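Home | Getting Started | Guides | Backdrops | Support

Oltier Tabletop Backdrop Guide
Section 4: Laying and smoothing your cloth

Now for the fun part! Your frame is up, your lamps are clamped on, and it's time to put some color on the table. A good cloth changes everything about a small-object photo, and once you've done it a couple of times you'll be swapping colors all afternoon.

Before you start, check the size printed on the hem tag. The Oltier 38 fits the standard table. The Oltier 21 is for the side shelf and will not reach the clips on the full frame.

1. Wipe the table and let it dry.

2. Unfold the cloth with the hem tag facing down and toward you. Let the extra hang off the front for now.

3. Clip the two back corners first. Press until you hear the click (it's a loud one, don't worry).

4. Smooth from the back clips toward the front with the flat of your hand. Go slowly and lift the cloth if it bunches up.

5. Clip the front corners. Leave a little give in the fabric.

CAUTION: Never iron or steam the cloth while it is clipped to the frame. The clips soften with heat. Keep lamps at least 21 inches from the fabric.

6. Turn on both lamps and look at the cloth through your camera, at the height you plan to shoot from. Creases you can't see standing up love to show up here!

7. Slide the lamps back a little at a time if you see pale patches, then look again. 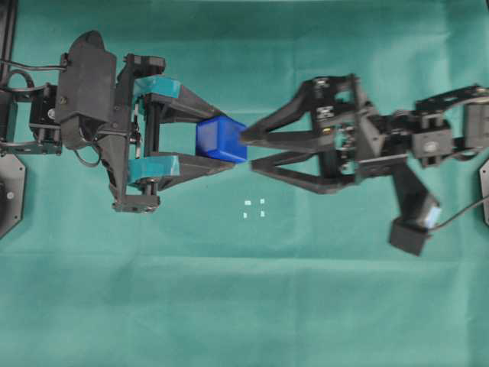
Fig. 4-3. Teal-green cloth with a fold line still showing and lighter patches from uneven light.

NOTE: A long fold line usually means the cloth was stored flat in its bag. Take it off the frame, iron it on low from the back side, and roll it on the Nilik tube when you're done. Rolled cloths stay lovely for months.

8. Happy with it? Set your subject down and take a test shot. Keisha Wojcik, who wrote our color chart, likes to start with something small in a color close to the cloth, and it's a great way to learn how your lamps behave.

If a clip won't close, see Section 7, Clips and Corners.

Related guides
Choosing a cloth color
Washing and rolling
Using the Pearce side shelf
Stustura lamp clamps: fitting and care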